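Which Hand Is Best?

Engineers at Hesamwood test robot grippers by giving them chores. Putting a soda bottle in the fridge is a favorite.

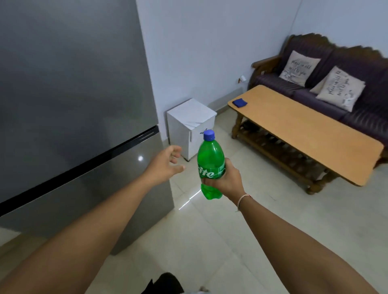

Gripper one, Hiron, has 2 stiff fingers. It squeezes bottles like it's angry at them. Gripper two, Gallagher, has 4 soft ones and is far too polite.

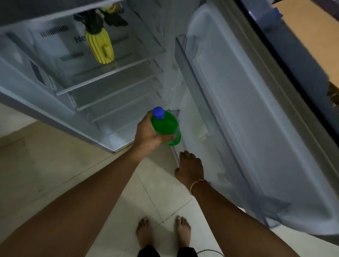 Doors are harder. Nele Bosman has run 600 tries with each gripper. Your hand still wins, and it never needs charging.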